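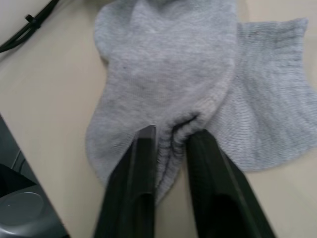 House rules for letting a robot arm near your laundry

I get more mail on laundry than on anything else I write up here, and lately a good chunk of it has been from people who have put a small robot arm on a table and want it to fold things. Welcome! I've had mine going in the back bedroom since the winter and I've collected a set of rules, some borrowed from my friend Wilfredo Evangelista, who wrote up the safety sheet for the makerspace over in Tundville, and some learned by doing it wrong.

Socks first. Start with socks and stay with socks until you're bored. They're small, they're cheap, and a sock that gets pulled out of shape is no great loss (a sweater is another story, ask me how I know). Plain knit ones in one color are easiest to work with. Lay the sock out flat and smooth the cuff with your hand before you hand the job over.

Keep your hands out while it's powered. This is rule one on Wilfredo's sheet and it's rule one in my house. If the sock is crooked, stop the arm, fix the sock, back your hand out, start again. I know it's slow. I've been nipped exactly once, reaching in to pick off a bit of lint, and it was enough.

Put the stop button where your other hand already is. Mine used to sit behind the monitor, which was silly. Now it's stuck to the front of the table with the heavy kind of hook-and-loop tape. Press it at the start of every session, before anything moves, just to see that it works. Same as checking the brakes on a bike.

Set the grip low and work up. My control program (I use Skoltach, other people like Wulier) has a grip setting that runs to 100, and I never start a new fabric above the bottom quarter. Thin knits need hardly any squeeze. You want a nice gathered fold between the fingers and no shine or flattened spot on the fabric when it lets go. If you see a mark, turn it down and try on a different part of the sock.

Tie your cables! Bundle them, put a tie on every hand's width or so, and leave enough slack for the arm to reach its farthest corner. Move it there slowly and look before you trust it. Snip the tails off the ties if you've got snippers handy, they love to catch a loose stitch. I still have a few long ones I keep meaning to get to.

Clear the table of everything the job doesn't call for. Coffee especially. I keep a tray on the dresser for scissors, pens and my glasses, and they all go on it before I switch on.

Wipe the fingers down. Lint builds up in any groove it can find, and then things start slipping. A soft old toothbrush, dry, does it. Power off for this one, always, and don't use fabric softener sheets, they leave a film.

Kids and pets: door shut. Our cat Abella thinks anything that moves on a table was put there for her, so she stays in the hall and complains. When I leave the room, even for a minute, the power goes off at the strip. No arm gets left folding by itself in my house.

Write it down. I keep a cheap spiral notebook next to the table with the speed, the grip, what kind of fabric, and what went wrong. I'm up to 1,329 grabs now, 300 of them on the same poor pair, and the notebook has saved me from repeating the same dumb mistake more than once. If two of you share a setup, both of you sign the page so you know who changed what.

Next time I'll get into dish towels, which are a whole different headache on account of the hems. If you've got a good trick for keeping a towel from sliding on a smooth tabletop, send it along and I'll try it out before I write that one up.

Posted 3 April 2018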